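Fiketti's new laundry sheets

Fiketti says its new sheets keep whites white for 40 washes. Nanami Chiba asked how that was tested and got a leaflet back – the same one that's in the box. At 30 sheets a pack, you'd need a second box to find out. I'm sticking with powder until I see some figures.
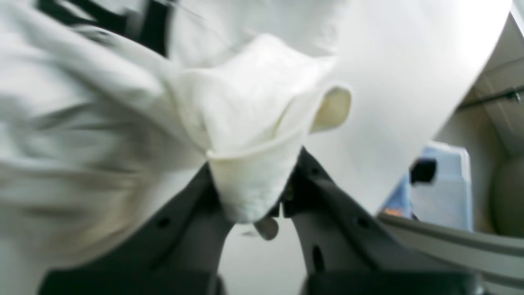
1 min read

White cloth is easy to sell with. Grey school socks would tell us more, and Fiketti hasn't shown any yet.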